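Tiltard Reading Journal by Tritdale

Home / Stationery / Journals and Notebooks / Tiltard Reading Journal

If you get through a lot of books and can never remember what you thought of the one you finished in February, we think you'll love this! The Tiltard is our hardback reading journal, with space for up to 43 books, a proper index at the front and plenty of room to ramble. We've been wanting to make one for ages and we're so pleased with how it looks on the page.

Each book gets a double spread. On the left there are lines for the title, author, where you got it and the dates you started and finished, plus a row of five little stars to colour in (half stars are absolutely allowed). The right-hand side is faintly dotted and otherwise left blank, so you can write a full review, copy out favourite lines, draw the family tree for that saga with four different Williams in it, or stick in the train ticket you used as a bookmark.

What's inside

Index, with page numbers already printed
Double spreads for your reviews
A shelf to colour in, one spine per book
To-be-read list, six pages
Books lent and books borrowed, two pages
Series tracker
A year at a glance, undated, so you can start whenever you like
38 reading prompts

The prompts are great fun. They're printed at the back, and you can work through them in order or close your eyes and point. A book set on an island, a book your gran would have read, a book with a map in it, one you gave up on years ago and want to try again. We have had a lot of long arguments in the office about whether a cookery book counts for "a book with no dialogue". (Yes, it does.)

The paper is a warm off-white and nicely thick. Fountain pens behave well on it, gel pens dry quickly, and brush pens will show through a bit if you press hard. There's a pen test page right at the back for trying things out first. The binding is sewn, so it opens flat from the first spread to the last, and there are two ribbons: one for your current book and one for the to-be-read list.

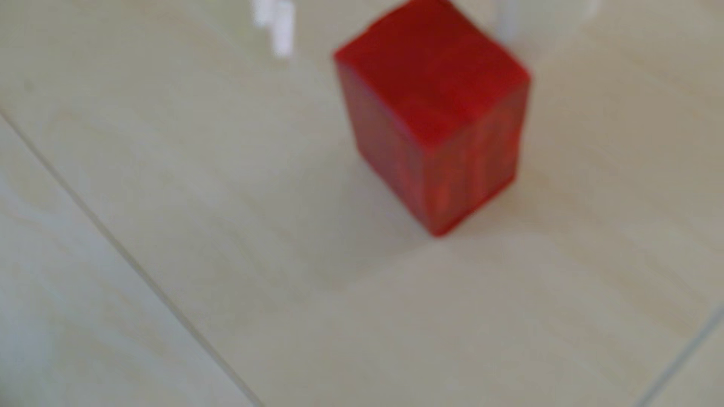
A block of red on pale tiles.

Covers come in Poppy, Moss, Inkwell and Oatmeal. They're all cloth, with the title pressed into the spine and nothing at all on the front, which leaves you free to add a label or keep it plain. Oatmeal does pick up marks if it lives in a bag, so go for one of the darker shades if yours will be travelling with you!

Which size?

The Tiltard comes in A5 only for now. If you'd like something to slip in a coat pocket, have a look at the Kim, our slim softback notebook. It has the same paper and one page per book, without the prompts or the colouring shelf. Plenty of readers keep a Kim on the go for quick notes and write them up in the Tiltard at the weekend, and the two sit together very nicely on a bedside table.

Using it with the Nindosia stickers

The Nindosia sheets were drawn to fit this journal. You get genre labels, tiny teacups, moons for the books that kept you up late and a rather cross-looking cat for the ones you didn't finish. The labels fit the box at the top left of each spread, and the small ones are just right for the year at a glance. They peel off cleanly for the first few minutes if you've put one on wonky.

Good to know

Item code: 771
Size: A5, portrait
Cover: cloth over board
Pages: sewn, lined and dotted
Ribbons: two
Back pocket: yes, card, expands a little
Pen loop: no, but the stick-on ones work well inside the back cover

Is there room for audiobooks? Yes, every spread has tick boxes for print, ebook and audio, so count them all.

Can I take pages out? Please don't, as the sewn binding will loosen. The Kim has perforated sheets at the back if you like to tear out lists.

Can you add a name to the cover? We can press up to three initials into the lower corner in gold or blind. Type them in the box before adding to your basket, and check them twice, as personalised journals can't be returned.

Page updated 26 Feb 2020. Poppy and Moss are in stock now, and Inkwell is back next month.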